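Vitik Bench Station
Tabletop automation for light, repeated hand work

Overview

The Vitik Bench Station is a tabletop robot station for offices, print rooms, training centers and small packing areas. It is supplied by Kumier to employers who wish to move short, repeated tasks away from staff while keeping the same staff in charge of the work. The station sits on an ordinary table and does not require a separate room.

Typical tasks include wiping and resetting boards, placing labels, sorting small parts into trays and returning tools to a set position. Tasks are taught by demonstration. An operator guides the arm through the motion, the Rukik software records it, and the operator reviews the result before the task is released for daily use.

What changes for staff

Employers are asked to settle the following points with their employees before delivery.

Job content. Operators spend less of the shift on the task itself and more on setup, checking and correction. Kumier recommends that job descriptions be revised in writing before the station enters service.

Training. Each site names at least two operators. Training lasts 5 days and is held at the customer's own workplace during paid hours. Operators do not need programming experience.

Right to stop. Any employee may stop the station at any time. The stop button is placed within reach of the seated operator, and a stopped task must be restarted by a trained person.

Records. Rukik keeps a log of completed, stopped and repeated tasks. The log is arranged by station. It does not identify individual employees, and the employer cannot change this setting.

"The first question from most teams is who will be responsible when a task goes wrong," says Jahangir Munasinghe, head of workplace introduction at Kumier. "We ask the employer to answer it in writing, with the operators present, before we connect anything."

Experience at Giáp

The training center at Giáp has used two stations since January. Before installation, classroom assistants cleaned and reset the boards between sessions, often during their own break. That work has been assigned to the stations, and the assistants now prepare materials and check each board before it is returned to a classroom. Working hours and pay grades were not changed.

Thắng Kiều, who supervises the assistants, reports that the first weeks required patience. Several tasks had to be taught again when the center changed its markers, and the assistants asked for a shorter checking routine, which was added to the software in the next update.

Board work

Board tasks are supplied as a starter set with every station. They cover writing single letters, wiping a marked area, and moving erasers and magnets. The board is laid flat on the table, and the operator confirms its position before the task begins.
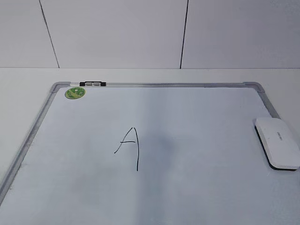
Flat whiteboard with a handwritten letter A, marker, magnet and eraser.

Light pressure is set as standard for all wiping tasks. Operators may raise it one step at a time, and each change is entered in the log.

Specifications

Mounting: table clamp or fixed plate
Stored tasks: up to 200
Recommended service interval: 1,000 operating hours
Clear space required around the arm: 100 cm
Software: Rukik, station license included
Operators to be trained per site: two or more

Ordering and support

The station is delivered with the arm, control unit, stop button, starter task set and printed operator manual. Spare clamps and replacement grip pads are ordered separately. Requests for a site visit should state the task, the number of shifts and the name of the employee representative who will attend.

Page last revised 11 September 2022.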